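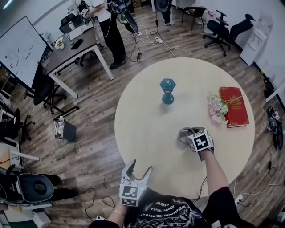 Search the guide Enter a word or page number Go

6. Dressing the Tabletop

By now your Honaver round table should be standing on its own feet, level and wiped down, and we hope you've had a cup of something before carrying on. This section covers the pleasant part, which is deciding what goes on top. There's no hurry with any of it, and you can come back to it on another day if the light is going or supper is calling.

You will need: the soft cloth from the accessory bag, one or two hardcover books, a small bunch of artificial flowers, and a few ornaments or cups you're fond of.

1. Go over the top once more with the dry cloth, working from the middle out to the rim. Leave the surface bare for a moment and walk around it. A round table has no front, so pick the side you'll see most often and call that the near side.

2. Lay your book down first, flat, toward the far side. A strong cover color looks lovely against the pale top. Turn it a little if you like; it doesn't have to line up with the wall or anything else.

3. Place the flowers so that the stems or the blossoms rest on or against the book. Fluff the leaves out gently with your fingers before you let go. If a stem has been bent in the post, warm it between your palms and coax it straight.

Note: The Furtună flower bunch is sold separately and comes folded. Give it an evening in a tall glass to open up.

4. Add one upright ornament, well in from the rim, and leave some bare tabletop between it and the book.

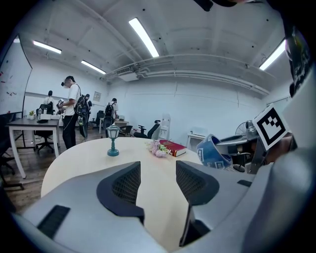

5. Try your arrangement from a chair as well as from standing height, as the two can feel quite different (we've moved many a knickknack back and forth after sitting down!). Small things need a bit of room to be seen. The little teal lamp-post with its white lantern top has a clear space to itself, well away from the pink and white flowers leaning on the red book, and you can do the same with any figurine of that sort. If you're adding a mug, stand it upright once you've settled on its spot.

6. When you're happy, lift each piece and set a felt dot under anything heavy or rough on the bottom. The Latix pack holds 31 dots, so you'll have plenty to spare for the next time you change things around.

CAUTION: Lift ornaments, please don't slide them. Unglazed bases can scratch the finish, and those scratches won't rub out.

CAUTION: Keep open candles off the table whenever artificial flowers are on it.

For cleaning and seasonal storage, carry on to section 7.

Comments

Wekesa Koech
I put my book on the near side and it was always under my elbow. Moved it to the back as you say and I'm much happier with it. Do the felt dots come in white?

Petrică Văduva
Mine were gray, from the Romine shop. They peeled off in August when the room got warm, so press them down well.

Wekesa Koech
Thank you, gray will do fine.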